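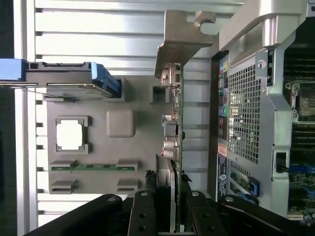 Pasaribu asked whether applicants need a certificate to work on desktop hardware. No certificate is required. Applicants take a bench test.

**Bench technician, workstation refurbishment (Orno site)**

Juta takes in retired office workstations, tests them and prepares them for resale. The contract runs from February for 17 weeks, with a batch of 188 towers.

Duties:

- Open each tower and remove dust from heatsinks, grilles and ports
- Pull drives from their carriers and log serial numbers in Skolora
- Remove and reseat expansion cards; check capacitors for swelling or leaks
- Test audio jacks and all other rear connectors
- Replace broken latches and brackets from parts stock
- Record faults by board position

Requirements:

- One year of hands-on PC repair, paid or unpaid
- Correct use of a wrist strap and mat
- Able to lift a full tower to bench height
- Clear written fault notes in English

The bench test lasts 90 minutes and is scored out of 100. It covers teardown, fault finding and reassembly of one tower. Tools are supplied.

Send a resume and one sample fault report to the Juta hiring desk, marked "Orno bench". Applications close at the end of January 2019.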